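We use cookies to remember your place in the guide. Accept | Manage settings

Praretti Claim Diary — Set-Up Guide
Section 5: Building your injury claim file

Welcome back! If you've finished Section 4 you have an account, a password and a blank diary, and now comes the part I enjoy most: turning a shoebox of receipts and appointment cards into something your solicitor can read over one cup of coffee. Set aside an evening for it. Most people get through the whole section in a sitting, and it gets quicker once you've done the first few entries.

Before you start, have these handy:

- your claim number, if the insurer has given you one
- the date and place of the accident
- any medical certificates, receipts and travel records
- your solicitor's email address (leave it out if you haven't engaged anybody yet, you can add it later)

5.1 Create the matter

1. Log in and choose New Matter from the left-hand menu.
2. Pick the matter type. Motor vehicle, workplace and public place are the three most people need. If you slipped in a shop or tripped on a footpath, choose public place.
3. Type a short name for the matter. "Dutton car park fall" is perfect. "My accident" will do, but you'll regret it if you ever have two.
4. Enter the date of the accident and press Save.

Note: The matter type sets up your folders. You can change it afterwards, but any folders you've renamed will go back to their original labels.

5.2 Write your first account

Do this before you upload anything! Your own memory, in your own words, is a wonderful thing to have on file, and it fades faster than you'd think.

5. Open the First Account page. You have 3000 characters, and you really don't need to fill them.
6. Write what happened in order, starting a few minutes before the accident. Stick to what you saw, heard and felt.
7. If you're unsure of something, say so. "I think the light was green" is far more useful than a confident guess that falls over later.
8. Press Lock. The page is stamped with the time and can't be edited after that, although you can add a dated comment underneath.
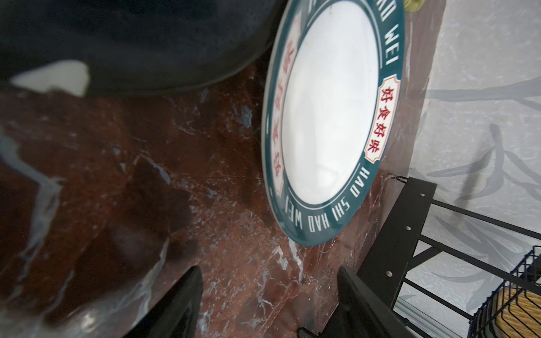
Caution: Leave out who you reckon was at fault, and leave out what you think the claim is worth. Those are conversations for you and your solicitor. A diary may have to be handed over to the other side, depending on where you live and why it was written, so ask for advice before you put anything sensitive in it.

5.3 Add your daily entries

This is where the diary shines. A line or two a day builds a picture of your recovery that no single medical report can match.

- Tap Today, then slide the pain scale to wherever it sits.
- Add one thing you couldn't do, or could only do with help. Hanging out the washing, lifting a grandchild, driving to Fevville and back without a stop — ordinary things are great.
- Record the good days too. A diary with only bad days in it looks odd, and you deserve to see the improvement.

You can set a reminder under Settings > Nudges. Mine goes off at 8 in the evening, when the dishes are done.

5.4 Upload receipts and reports

1. Choose Expenses, then Add.
2. Photograph the receipt or attach a PDF. Check that the date and the total are readable before you save.
3. Choose a category: treatment, medicine, travel, equipment or lost income.
4. For travel, enter the start and finish of the trip. The diary works out the distance for you, and I still find that delightful.

Note: Keep the paper originals. Thermal receipts fade, so pop them in an envelope away from the light.

If an upload stops with error 3308, the file is locked with a password. Save an unlocked copy and try again.

5.5 Share with your solicitor

1. Go to Sharing and enter your solicitor's email address.
2. Tick the folders you want them to see. Nothing is ticked to begin with.
3. Press Invite. They'll get a link with read-only access.

Caution: Never forward that link to a friend, a witness or the insurer.

Section 6 covers exporting the file as a printed bundle, with page numbers and an index.

Guide written by Gemechu Fikre. Last revised in September.

Related help pages
Moving a diary over from Wako
Changing your matter type
What to do if you change solicitors
Printing a bundle

Comments (3)

Marg_T: The bit about writing the first account before uploading was good advice. I'd forgotten the bus until I sat down and started typing.

dellwood: Does the travel thing work for taxis? I've only got the fare, no distance.

Gemechu Fikre: Hi dellwood, yes! Put in the start and finish as usual, then attach the taxi receipt to the same entry and type the fare over the top.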